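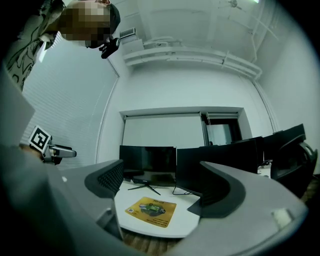
Cable routing on a shared table is the problem I would like advice on, before the room goes back into regular use in May. The screens are on their own stands and get shifted whenever somebody wants more space, so anything I tidy is undone within a few days. The black cable that loops down across the white top under one of the screens is typical: it is where a keyboard or a notebook would otherwise go, and it gets pulled when the screen is turned. I can drill the table from underneath if needed but I would prefer not to go through the top surface. The top is 31 mm thick and there is a steel rail under it that runs lengthways, set back from the edge.

What I have so far: a Stockdale under-desk tray, bought for another room and never fitted, a bag of hook-and-loop ties and a few adhesive clips. The clips have already been tried on the back edge of a different table and they let go after a couple of months.
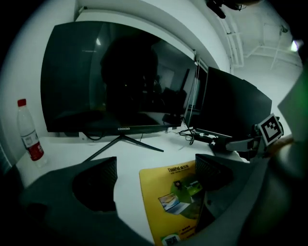

Cables between the stands, mouse pad at the front.

The legs of the stand spread out in a V and the cables end up lying around them. The black power strip or adapter also sits on the desk near the foot of the next screen, and I would like all of that below the top. My specific points are:

Should the power go in the tray first, or should I deal with the video cables first?

Is it worth taking the screens off their stands and putting them on clamp arms? The table gets used for other things, so I need to be able to clear it.

Lastly, the glossy screens pick up the ceiling light. If I am going to be re-siting them anyway I may as well set the angle properly at the same time. The window with the blinds is on one side and the projection screen is on the end wall, and the projection screen has to stay visible from the seats.

Natalie Rowbotham
Edited to add: no floor socket under the table. Power comes from the wall.

3 replies

Damian Koller

Just use cable ties and pull them tight, takes ten minutes. We did ours like that and it's been fine. Spiral wrap is also good. For the reflections close the blinds.

Gøran Tangen

Power first. The position of the strip determines the length of everything else, and if you bundle the video cables beforehand you will be cutting the ties off again.

I would do it in this order.

Switch off at the wall, unplug everything and take the cables off the table completely. Label both ends of each one before you do. Masking tape and a pen will do.

Fix the tray to the underside, behind the steel rail as seen from the seats. Knees will not reach it there. With a top of 31 mm you can use ordinary wood screws, but put a depth stop or a flag of tape on the drill bit and keep the pilot holes well short of the full thickness. Check what the top is made of as well. If it is a hollow-core panel, short screws will pull out under load and you should fix the tray to the rail with clamps instead. Knock along the underside with a knuckle and you will hear the difference.

Put the strip in the tray with the sockets facing up or sideways, and fasten it down. A loose strip in a tray moves each time someone pulls a plug. If you are buying a new one, get one with 6 sockets and wide spacing, as the adapters for small screens are often bulky and cover the neighbouring outlet. Do not plug one strip into another to gain length. Buy one with a longer lead. The lead should go down a table leg and then along the wall. If it has to cross open floor anywhere, it needs a proper floor cover, and I would avoid running it across the doorway beside the projection screen at all.

Now bring the video and power cables down over the back edge, one drop per screen. Leave a service loop below the top, long enough for the screen to be turned and slid to its furthest position without the cable going taut. You say they get shifted, so test this with the screen in the worst place people put it. Most of the slack should hang under the table and almost none should lie on top.

Tie with hook-and-loop and leave it slightly loose. Do not use nylon ties pulled tight as suggested in the reply before mine. They deform the jacket on thin video cables, and in a shared room somebody will need to swap a cable and will use scissors to do it.

On the adhesive clips: clean the edge with isopropyl alcohol first and leave the clips for a day before putting any weight on them. Mine failed as well until I did this. I would still not depend on them for the power cables.

On splayed stands: route the cable behind the stand and down between the rear legs where there is a gap, and put one tie on the upright if it has one. The cable then turns with the screen. It also stops it wandering in front of the feet.

Wendy Wragg

Gøran has covered the cabling, so only the arms and the glare.

Arms depend on two things, the fixing on the back of the screen and the table edge. Look for four threaded holes in a square. On many screens of this sort of size they are 100 mm apart, taking M4 screws, but measure yours, and check that they are not hidden behind the bracket for the existing stand. If there are no holes, adapter brackets exist. I have used the Mirneo ones and found them fiddly and a bit springy. I would not bother for a shared table.

For the edge, measure how far in the steel rail is. A desk clamp usually needs a flat area underneath, and if the rail is in the way the clamp will seat at an angle and slowly work loose. Rounded edges are not normally a difficulty provided the jaw gets past the curve and on to the flat.

The larger objection is that you want to clear the table. A screen on a clamp arm stays put, or at best folds back. One on its own stand can be carried off in a moment if the cables unplug easily. In your position I would keep the stands and fit short extension leads at the back edge for power and video, so that people disconnect there and leave the tray alone. Trundora do a slim edge-mounted holder for this. A piece of hook-and-loop screwed to the underside does much the same job.

Glare: sit in the normal position and look at where the light appears in the glass. If it is near the top, tilt the top of the screen towards you a little at a time until the reflection moves out of view. That is often enough and costs nothing. If the stand has no tilt, thin rubber pads under the rear feet have the same effect, though check it is still stable and don't overdo it. Closing the blinds helps with the window and does nothing for a ceiling fitting.

Try to have the screens side-on to the window. If someone's line of sight to the projection screen is blocked, move the tall ones outwards before you start buying anything. Mark the agreed positions of the feet with small dots of tape on the table top. It looks slightly fussy but people do put things back on them.

Comments on this reply

Natalie Rowbotham
Thank you both. The top sounds solid and the rail is too close to the edge for a clamp, so arms are out. Tray goes in next week. Would you put the dots at the front feet or all of them?

Wendy Wragg
Front feet only. The angle follows from those.

Reece Tunstall
What is the load rating on the Stockdale tray? I have the short version and it sags in the middle with around 4 kg in it.

Natalie Rowbotham
Nothing printed on mine. It has a centre bracket, which I will fit.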